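June, notebook, Hullau home care charges

Finished merging the two charge tables this morning. Hullau raised its hourly rate for help at home in the spring and Drestadmont followed with a flat weekly fee, so the two can't be set side by side without converting one. Sobia wants both as a yearly cost per client. I used 2 visits a day as the base case. On that basis Hullau comes out at 3000 a year and Drestadmont at 1532. Fahad to check my conversion before it goes any further.

911 client records left after taking out the duplicates. The Malik export still drops the postal code when a person has moved.

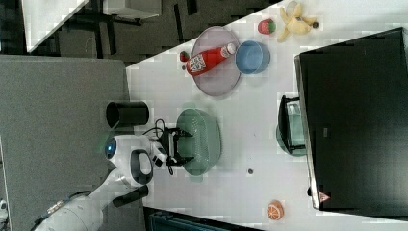

Meal support is the messy part of the charges. Hullau bills it inside the visit, Drestadmont bills it as a separate item, and neither says what counts as a meal. Marion's draft survey question just says "help with food." A strawberry or two and a bowl and plate set out on a table could be a meal or a snack, depending on who fills in the form. I've asked her to split it into preparing, serving and help with eating.

Still open: the hardship waiver. Shengli has the old rules, I have the new ones, and the income limits don't match. Maham is calling Drestadmont at 2 pm. Don't rerun the Cultska model until she has an answer.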